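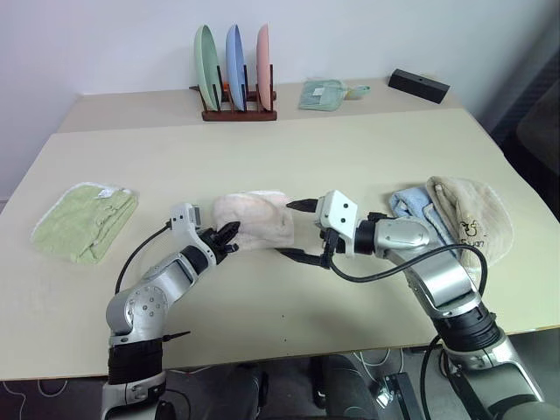 Towel table, pink bundle in the middle. Plate rack on the back table.

12/21/22

Towels first, plates after. Kept the four colours on the front table: pink in the middle, light green to the left, light blue and beige to the right with the beige lapping over the blue. Plates are in the dark brown rack on the back table, mint green, light blue and pink.

Fold notes. The light green is the one with the white trim edge. The pink is the fluffy one and the fold goes soft as soon as it is picked up from one side. Lifting from both sides holds it better but the bottom layer still sags. Tried thirds, then halves, and went back to halves. Thirds makes a nicer stack for the shelf but it opens up at the loose edge.

Weighed a spare from the Farnley batch: 300 g dry. A spare from the Brivthorpe batch came in at 300 g as well, so the difference in how they fold is the pile and has nothing to do with weight. I had written the opposite in September - have crossed it out there.

Washed both spares with the Zirex powder, 70 mL to the load, then 10 minutes on low in the dryer. Farnley came out stiff along the hem. Brivthorpe was fine. Would like to try half the powder before blaming the towel.

Labels: the green has its small white one at the top corner, so that corner can mark which way round it goes. On the beige go by the embroidery. I read the lettering as "Suan" but would not swear to it, so the sheet just says beige, embroidered.

Shelf is still the Lagman unit by the door. Second shelf down is too shallow for a towel folded in halves, it hangs over the front. Either move the shelf up a notch or put the plates there and the towels below. Leaning to the second.

To do
- half dose wash, Farnley spare only
- measure shelf depth
- more safety pins for the batch tags, box is nearly out
- copy the fold sheet into the shared binder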